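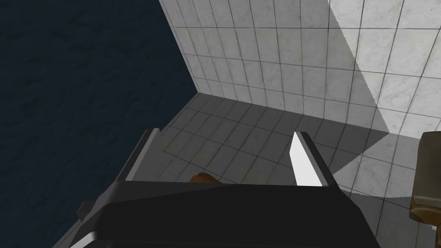
A log without a failure list is worth nothing to me, wrote one reader from Strand in April, after we printed our short note on simulated grasp tests. The letter went on for two pages, and most of it was a complaint about numbers. Companies report a success rate, the reader said, and they do not report what they threw away before they calculated it.

200 shares | 100 comments

We decided to take the letter seriously. For this article we spent some weeks with the people at Tisside, a small laboratory which tests gripper software, and we asked them to show us the rules they work by. They had them on four sheets of paper. In the last year the sheets have been copied by other groups, among them Prarkus, a company that sells control programs for parallel-jaw grippers. They are not an official standard and they do not pretend to be one.

The first sheet is about what the word "grasp" means. It sounds too simple, but two teams can watch the same run and give it different marks. For one team the object is grasped when both fingers touch it. For the other team it must be lifted and held. Tisside asks that the definition is written down before the first run, with the lifting height and the holding time, and that it is not changed later in the same series. If it must be changed, the series starts again from zero. Prarkus did not like this rule in the beginning. Their engineers had already made 2000 runs with an older definition, and they had to repeat all of them.

The second sheet is about the view. In simulation it is easy to place the camera anywhere, so people place it where the result looks good. Tisside asks for a fixed view for each series, and this view must be kept also when it is inconvenient. Looking from behind and above the gripper, as in the rendered view which opens this article, the housing takes a big part of the image and hides most of the small orange-brown object between the fingers. Only its upper edge can be seen. A person who gives marks from such a view alone has to guess about the contact. The rule therefore says that a hidden contact is marked "not seen", and a second view or the contact data from the simulator must be used to decide. "Not seen" may never be counted as a success.

There was a discussion at the laboratory if this is too strict. A learning program often has only one camera, and it must live with what this camera gives. But the rule is for the person who judges and does not limit the program, which can still use any view it likes.

The third sheet is the longest one, and it deals with surroundings. Many tests are made in an empty gray world with even light. Such a test is useful for finding errors in the code, and Tisside uses it for that, but the results may not be published under the same name as the results from a furnished room. The sheet asks for strong shadows, for surfaces with a repeating pattern such as tiles, and for dark surfaces beside the dark metal of the fingers, where the outline of the gripper is hard to follow. Every room gets a number. The position of the light is saved together with the position of the object.

Tisside works in a simulator named Pralex, and the number of its version has to be written on each report. We were surprised how often this is forgotten. A small update can change the friction between a finger pad and an object, and then the old and the new results should not be put in one table. The laboratory runs the same 200 reference grasps after each update — it takes one night — and if the outcome moves, the old table is closed.

The fourth sheet answers our reader directly. It says that all runs are kept, including the ones which crashed, and that the report must give the reason for each run that was left out. "Operator decision" is not accepted as a reason. The people at Prarkus told us that their published success rate became lower after they adopted this sheet, and that one customer called to ask what had broken.

What the sheets do not cover is the step from the simulator to a real machine. Tisside has a draft for it, but there is no agreement yet on how many real trials should stand behind a simulated series. One proposal asks for 100 and another leaves the number to the customer. The draft will be discussed again when both groups have compared their logs, and copies of the four finished sheets can be requested from the laboratory in the meantime.

Last updated: 14 July 2018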